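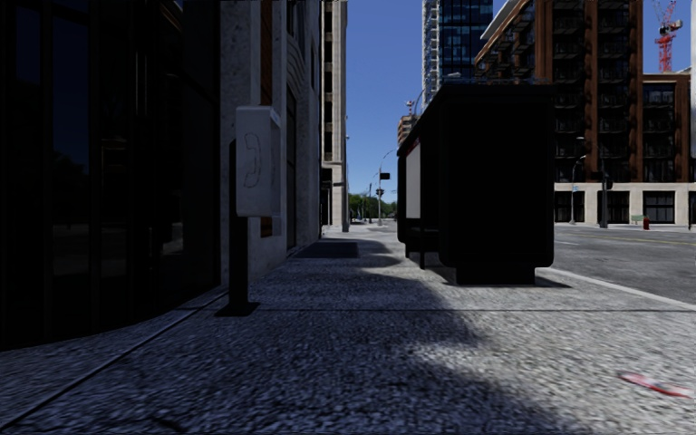 Open Day at the Torum Simulation Laboratory: Photo Gallery

The Torum Simulation Laboratory opened its doors to partners, students and members of the public on April 19, 2018. The program centered on sidewalk navigation, the subject of the joint project carried out with Flamidel and Stumia. Visitors followed a simulated delivery robot through a virtual city block, shown on the large screen in the Ocampo Room.

The gallery opens with a stretch of sidewalk in front of a stone building with a public payphone. Most of the pavement is in shadow, and the strip near the curb is in full sun. Strong contrast of this kind is a known difficulty for vision-based navigation, and it was the first topic taken up by the laboratory staff.

The second stop of the demonstration dealt with street furniture. Kiosks, lamp posts and signal poles narrow the space available to a robot and must be given a safe margin. 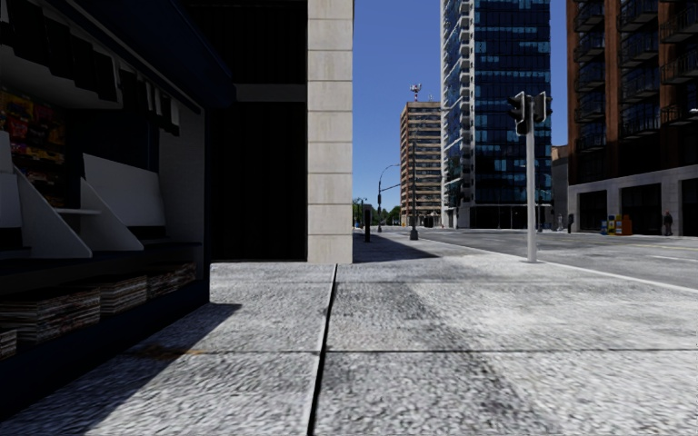
Newsstand kiosk near the junction, with stacked papers under the counter and the brick building across the road.

The current version of the city block was completed in March. It contains 1198 separate objects, and each of them can be moved or removed before a test begins. The laboratory keeps 24 standard routes, which all partners use when they compare results. Two of these routes were run in full during the open day.

Following the curb was the next subject. The mailbox in the view below stands close to the building line, in the shade, while a dark boxy object occupies the sidewalk farther ahead near the curb.

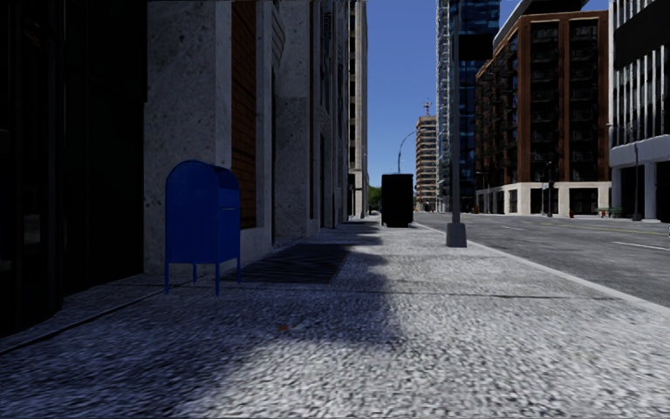
Why is a robot tested in simulation before it is taken outdoors?
Simulation allows the same route to be repeated under identical conditions, and faults in the software can be corrected without risk to pedestrians or equipment. The partners require 600 completed runs before any outdoor trial is approved.

The final part of the program concerned arrival at a building. A delivery robot must tell a door from a window — a task made harder by dark glass and reflections — and must stop at a suitable distance from the entrance.
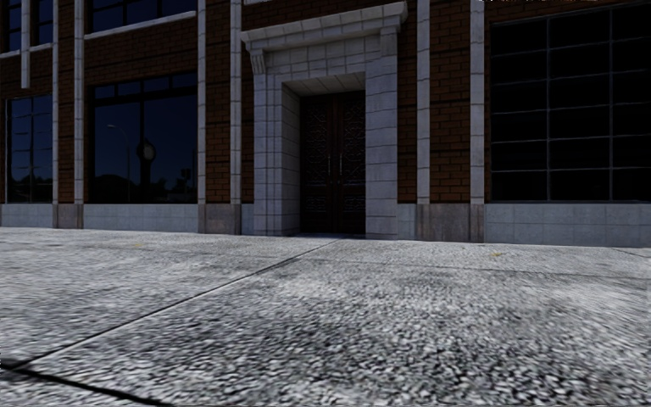

Torum Simulation Laboratory, Public Information Office

The brick facade has a stone entrance surround at its center, with dark double doors set well back in the recess. A street lamp and a round clock are reflected in the large window to the left of the doors. Several visitors asked how reflections are treated by the navigation software, and the matter was discussed at length in the session that followed.

The laboratory thanks Flamidel and Stumia for their support of the open day. Schools and technical colleges wishing to arrange a group visit to the Ocampo Room may apply in writing to the Public Information Office.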